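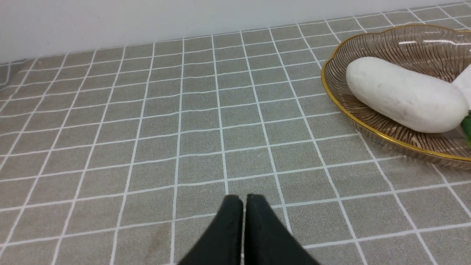
Table mat, grey tile print. Wall side at the top.

Krum Ristić, 7/28/18

The mat came from Jastum in Praltville, cut from the roll, and has been on the work table since April. I said I would write up how it has held up, so these are my notes.

The print is a square grid, warm grey with white lines, meant to pass for ceramic tile and grout. At normal standing distance it does the job. Close to, the grey has a speckled texture nearer to fabric than to glaze, and the lines are not quite straight. I put the waviness down to how I laid it. The roll had been stored standing up and the cut piece had a strong curl, which I tried to take out by hand in one go. I should have left it flat under weight for a couple of days first.

The left side is the worst of it. I cut the mat 34 mm too wide and did not trim it, so at that end it bends up near the wall and the grid bunches together. A straight edge and a new blade would fix this in five minutes. I have had the blade since May.

There is also a faint brownish smudge on one of the squares towards the left. Washing-up liquid did nothing to it, nor did bicarbonate of soda left on for an hour. I have not tried a solvent – the print is only a surface layer, as far as I can tell, and a pale patch would bother me more than a brown one.

Cost was 300 for the length, offcut included. The offcut is in the drawer if I ever need to patch a square, though matching the lines would be fiddly. 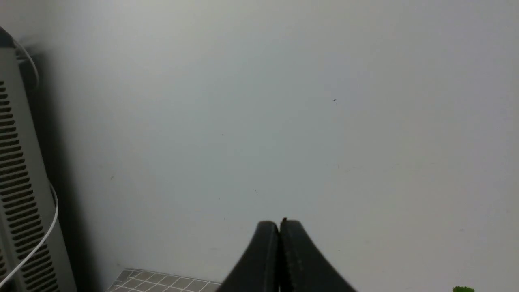
Wall, vents and cable

The wall is next. It is a flat matt white and shows everything, including a few tiny dark specks which may be dust, marks or insects. I intend to go over it with a dry microfibre cloth before using any water, as damp dust smears on matt paint. If the specks stay after that, I have the end of a tin of Mevavano matt and a small brush.

The slots on the tall grey unit need doing as well. There are dozens of them in one column, too narrow for a cloth. A soft brush with the vacuum hose held next to it is the method I would use, working from top to bottom.

Then the white cable. It loops over the top of the unit and comes down diagonally across the slots, so it has to be moved before any brushing. I would like to run it down the plain strip at the side instead, with adhesive clips. I measured the run at 77 cm along the strip, which four clips should cover.

The floor tiles can wait. Real grout, at least.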